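Toy and Linens Sorting Assistant (part-time)
Blöndal Household Goods Exchange, Trosuvthorpe

The Exchange invites applications for one part-time Sorting Assistant, to begin in April. The position is for 103 hours over the term and reports to Esmaeil Moradi, Sorting Room Supervisor.

The successful applicant will receive donated plush toys, cloths and other small household articles, inspect them, fold or set them upright as appropriate, and place them in the correct bin. Articles are handled one or two at a time on a patterned mat.

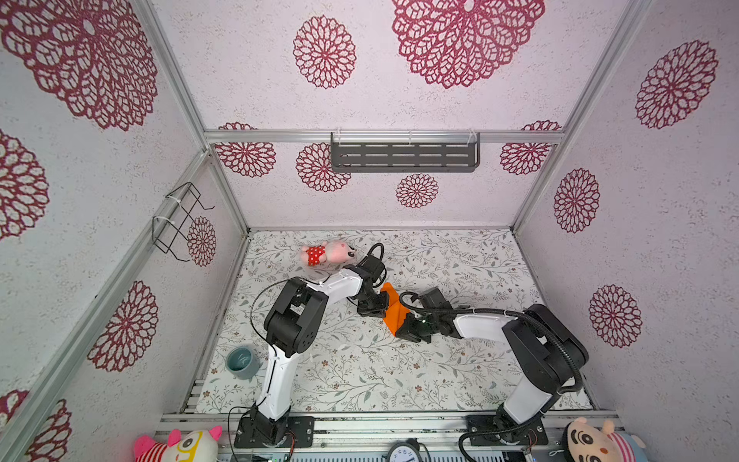 Applicants must be able to work carefully with soft items of irregular shape and keep a legible written log. Prior experience in a laundry, shop or nursery is welcome but is not required. Training is provided during the first 4 shifts.

Shifts begin at 8:30 a.m. at 127 Curton Road. A Thursday shift is mandatory; remaining days are set by agreement.

Letters of application, with the names of two references, should be addressed to Dario Ferri, Personnel Office, Indenstead Building. Incomplete applications will not be reviewed.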